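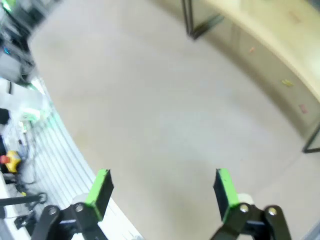 The gripper with its fingers open, over the grey surface.

Meenakshi Mittal had been talking for a good ten minutes before she remembered to offer me a seat. By then I'd already had the short history of the Clarkton workshop and a firm opinion on bolt heads, and I was having a lovely time.

The open day had brought 101 people through the doors, most of them from town and a fair few with kids in tow. I caught her once the last group had gone through, when her voice was nearly done but the rest of her plainly wasn't.

"I thought they'd want the big stuff," she said. "Speed, heavy lifting, all that. And they stood there watching two fingers open and close! One little boy asked me to do it again so many times that his grandmother went off and had a cup of tea."

Mittal runs demonstrations for Silari, the small outfit that has worked out of Clarkton since it left its old rooms in Coltberg. She trained as a fitter, then went back to study in her thirties, and she still talks about machines the way a fitter does, with her hands and from the bolts up. When I asked what visitors should look at first, she went straight to the fingertips.

"The green pads. Everybody looks at the arm, and fair enough, the arm's what moves. But the pads are where it meets the world. If you've got those wrong you can have the cleverest program going and you'll still drop the cup."

I asked why lime green, and she laughed. "You can find them from across the room. I'd have the whole thing that colour if they let me."

The day's program was built around a run of simple pick-ups, with visitors choosing what went down in front of the gripper. Mittal had a box of bits ready (sponges, film canisters, a rubber duck, a very old tape measure) but people kept offering things out of their own pockets. Somebody's car keys went well. A mandarin went better than she'd feared.

"I was holding my breath for the mandarin," she said. "Soft fruit in front of a crowd, you're asking for trouble. But it came up beautifully and everyone clapped. They clapped a mandarin!"

There were misses as well. A scarf defeated the thing three times running, and she let it. She thinks a demonstration that never fails teaches people very little, and she'd sooner answer questions about a fumble than have everyone go home believing it's magic.

The questions were her favourite part. Adults mostly asked about jobs, and she took her time with those. Kids wanted to know what it could see. There's a small camera up near the gripper, and she'd put its view on a screen so visitors could look down between the fingers for themselves.

"That changes everything for them," she said. "You watch someone lean sideways, as if leaning will help it see round the corner. I do it too. I've done it for years."

And the red button? The emergency stop, with its yellow housing, got a talk of its own at the start of every session. Mittal is cheerful about most things but very strict on this one. "Before anything moves, you know where the stop is. I don't care if you're six or you're the mayor. I point, you point, then we start."

Her next project is a longer course for high schools, worked up with a teacher named Thaweesak who came to an earlier visit in September and wrote to her the same night. The first kits will cost schools $499 each, and she's still arguing with herself over what goes in them. She has kept a notebook of every pick-up the gripper has tried in front of the public, duds included, and the tally stood at 975 when we spoke.

"I wanted the thousandth for today," she said. "We'd have got there, too, if it weren't for that scarf."

She was already on her feet again by then, sorting the duck back into its box - and asking whether I had anything in my pockets.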